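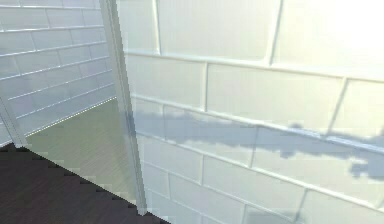 *Running bond, long format, lighter grout. Render.*

## Grout joint width for long subway tile, one-third vs. half offset

**tessera_67** wrote:

Bathroom wall, long rectangular tile, planning a staggered layout. Substrate is cement board over 16-inch studs, flat to within 1/8 inch over 10 feet by straightedge. Tile is Cedarano 4x16, box says rectified. Two questions:

1. Can I go 1/16 inch on the joint?
2. Is a half offset safe at 16 inches, or do I need to go to one third?

Total wall area is 68 square feet.

---

**fgirard** wrote:

Measure the tile before you decide on the joint. Take ten from at least three boxes, check length on both edges and both diagonals. If the spread is over 1/32 inch, 1/16 is too tight.

For the offset, lay two face to face and look for a gap at the ends. Any tile with a side longer than 15 inches should be limited to one third unless the manufacturer says otherwise. The high point of a bowed tile is in the middle, and a half offset puts the low ends of the next row right against it.

Francine Girard

---

**lowbid_no** wrote:

Disagree on the offset. The one-third limit is there for bowed tile. If his are flat, half is fine at 16. I set 329 pieces of a similar size last September at half offset with a 1/8 joint and the worst lippage was under 1/32. Checked with feeler gauges.

---

**fgirard** wrote:

> If his are flat

He hasn't measured them. Your result is for one batch of one tile. Also, you used 1/8. He is asking for 1/16.

---

**tessera_67** wrote:

Measured twelve from four boxes. Length spread is 0.020 inch. Bow, face to face at the ends, is between 0.015 and 0.030 for the pair.

---

**lowbid_no** wrote:

So half that per tile. I'd set it.

---

**fgirard** wrote:

Worst pair is 0.030, so about 0.015 each if they are equal, and you don't know that they are. Put a straightedge on single tiles. Where is the light fixture? A light mounted close to the wall will show lippage that passes every gauge you own.

---

**mudbed** wrote:

Second the question about the light. Also, light grout on pale tile hides uneven joints better than dark does, but it does nothing for lippage.

Which mortar? I'd stay away from Fehr for this, it skins over too fast for a wall with this many cuts. Zomalent gives me more working time.

---

**lowbid_no** wrote:

Fehr is fine if you spread less at a time.

---

**tessera_67** wrote:

Light is a bar over the mirror on the adjacent wall, so it rakes across. Going with one third and 3/32 joints. Jakik clips on the long edges. Will dry lay the first three rows on the floor before I mix anything.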